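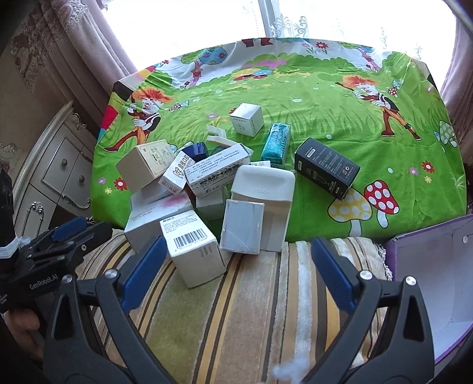 야구 이야기 게시판 > 독립리그·해외야구

스위치 타자가 한쪽 타석을 포기하는 것에 대해 의견을 듣고 싶습니다

글쓴이: 북쪽외야석
2019년 11월 30일 토요일

안녕하십니까. 저는 한국어를 외국어로 배운 사람입니다. 문장이 조금 딱딱하더라도 이해해 주시기 바랍니다.

저는 Granov 구단을 오래 응원했습니다. 작은 독립리그 팀이라서 아시는 분이 많지 않을 것입니다. 우리 팀의 주전 2루수가 이번 겨울에 오른쪽 타석을 그만두고 왼쪽 타석에만 서겠다고 구단 소식지에서 밝혔습니다. 지금까지 통산 1101타석에 나온 선수이고, 처음부터 계속 양쪽에서 쳤습니다.

제 생각에는 너무 늦은 결정입니다. 왼손 투수의 공을 왼쪽 타석에서 본 경험이 고등학교 이후로 거의 없습니다. 물론 오른쪽 타석에서 장타가 거의 나오지 않은 것은 저도 인정합니다. 9월에는 특히 나빴습니다. 몸쪽 직구에 배트가 늦었고, 땅볼이 전부 유격수 쪽으로 갔습니다.

이런 변화를 스물여덟 살에 시작해도 되는지, 비슷한 선수를 보신 분이 계시면 말씀해 주십시오.

답글 1
작성자: 번트는예술

Morris 팀에 같은 경우가 있었습니다. 포수였는데 오른쪽 타석을 버린 첫해는 아주 힘들었습니다. 왼손 투수의 슬라이더가 등 뒤에서 오는 것처럼 느껴진다고 인터뷰에서 말했습니다. 다음 해에는 삼진이 줄었습니다. 그래서 저는 적어도 2년은 기다려야 평가할 수 있다고 생각합니다.

답글 2
작성자: skilleck_fan

저는 찬성입니다. 이 리그는 한 시즌이 최대 100경기이고 왼손 선발이 적습니다. 팀마다 왼손 투수가 불펜에 한두 명 있는 정도입니다. 오른쪽 타석은 일주일에 몇 번 쓰지도 않는데 훈련 시간은 절반을 가져갑니다. 그 시간을 왼쪽 스윙에 쓰는 편이 낫습니다.

그리고 Skilleck 원정에서 그 선수를 여러 번 봤는데, 왼쪽에서는 밀어치는 타구가 정말 좋습니다. 우리 구장은 왼쪽 외야가 넓어서 그런 타구가 2루타가 됩니다. 상대 팀 팬으로서는 조금 무섭습니다.

답글 3
작성자: 북쪽외야석 (글쓴이)

두 분 답글 감사합니다.

skilleck_fan 님, 훈련 시간 이야기는 제가 생각하지 못했습니다. 다만 걱정이 하나 있습니다. 상대 감독이 7회 이후에 그 선수 앞에서 항상 왼손 투수를 올릴 것입니다. 지금까지는 그렇게 해도 이득이 없었습니다. 이제는 대타를 써야 하는데, 우리 벤치에 2루 수비를 할 수 있는 선수가 한 명뿐입니다.

답글 4
작성자: 공하나더

글쓴이께서 수비를 말씀하셔서 저도 한마디 적겠습니다. 저는 타석보다 포지션이 더 큰 문제라고 봅니다. 그 선수의 병살 플레이는 해마다 느려지고 있습니다. 베이스를 밟고 나서 던지기까지 한 박자가 더 필요합니다. 3루로 옮기면 어깨는 충분합니다. 그런데 3루수가 되면 지금 방망이로는 부족합니다.
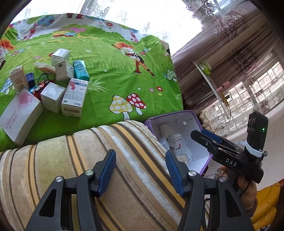

그러므로 구단이 왼쪽 타석에만 집중하라고 권했다면, 내년에 3루로 보내려는 준비일 수도 있습니다. 이것은 제 추측이고 근거가 되는 기사는 없습니다.

답글 5
작성자: 번트는예술

공하나더 님 의견에는 동의하기 어렵습니다. 병살이 느린 것은 유격수의 송구가 높았기 때문입니다. 올해 Granov 유격수는 신인이었고, 공을 가슴이 아니라 얼굴 높이로 주는 일이 많았습니다. 2루수 혼자의 책임으로 말하면 공정하지 않습니다.

답글 6
작성자: 공하나더

높은 송구가 많았던 것은 맞습니다. 하지만 그 신인이 오기 전 시즌에도 느렸습니다. Panorent 중계 다시보기에 경기가 남아 있으니 초반 홈 3연전을 보시기 바랍니다. 송구가 정확할 때도 발이 먼저 멈춥니다.

답글 7
작성자: 번트는예술

알겠습니다. 이번 주말에 보겠습니다. 제 기억이 틀렸으면 여기에 다시 쓰겠습니다. 그러나 3루 이동은 그래도 반대합니다. 번트 수비를 처음부터 다시 배워야 합니다.

답글 8
작성자: 연장십이회

저는 사회인 야구에서 양쪽 타석을 치다가 그만둔 사람입니다. 수준이 전혀 다르니 참고만 해 주십시오.

제일 어려운 것은 변화구보다 몸쪽으로 오는 공이었습니다. 오른쪽 타석에 있을 때는 왼손 투수의 공이 제 눈앞에서 잘 보였는데, 왼쪽에서는 어깨가 먼저 열렸습니다. 코치님이 앞발을 조금 닫고 서라고 해서 그렇게 했더니 덜 무서웠습니다. 대신 안쪽 공을 당겨 치는 것은 아직도 못 합니다.

한 가지 질문이 있습니다. 그 선수는 원래 오른손잡이입니까?

답글 9
작성자: 북쪽외야석 (글쓴이)

네, 던지는 손도 글씨를 쓰는 손도 오른손이라고 합니다. 왼쪽 타석은 중학교 때 배웠습니다. 그래서 처음에는 본래의 손 쪽을 버리는 것이 이상하게 보였습니다. 그런데 왼쪽에서 친 타석이 훨씬 많으니 지금은 그쪽이 더 자연스러울 수 있겠습니다.

앞발을 닫는 이야기는 재미있습니다. 소식지의 훈련 기사에도 스탠스를 바꾸는 중이라는 문장이 있었습니다. 자세한 설명은 없었습니다.

답글 10
작성자: skilleck_fan

오른손잡이가 왼쪽에서만 치는 것은 흔한 일입니다. 이상하게 생각하지 않으셔도 됩니다.

대타 문제는 구단이 겨울에 내야 백업을 구하면 해결됩니다. Morris에서 풀린 내야수가 있지 않습니까? 수비는 2루와 유격수가 모두 되고 오른손 타자입니다.

답글 11
작성자: 번트는예술

그 선수는 무릎 수술을 했습니다. 봄 훈련까지 돌아올 수 있는지 구단도 발표하지 않았습니다. Morris 팬으로서 좋아하는 선수이지만, 개막부터 쓸 계획이라면 다른 사람도 같이 찾아야 합니다.

답글 12
작성자: 북쪽외야석 (글쓴이)

무릎 이야기는 몰랐습니다. 알려 주셔서 감사합니다. 저는 여전히 반대에 가깝지만 처음보다는 생각이 약해졌습니다. 시범경기에서 왼손 투수를 상대하는 모습을 보면 이 글에 이어서 적겠습니다.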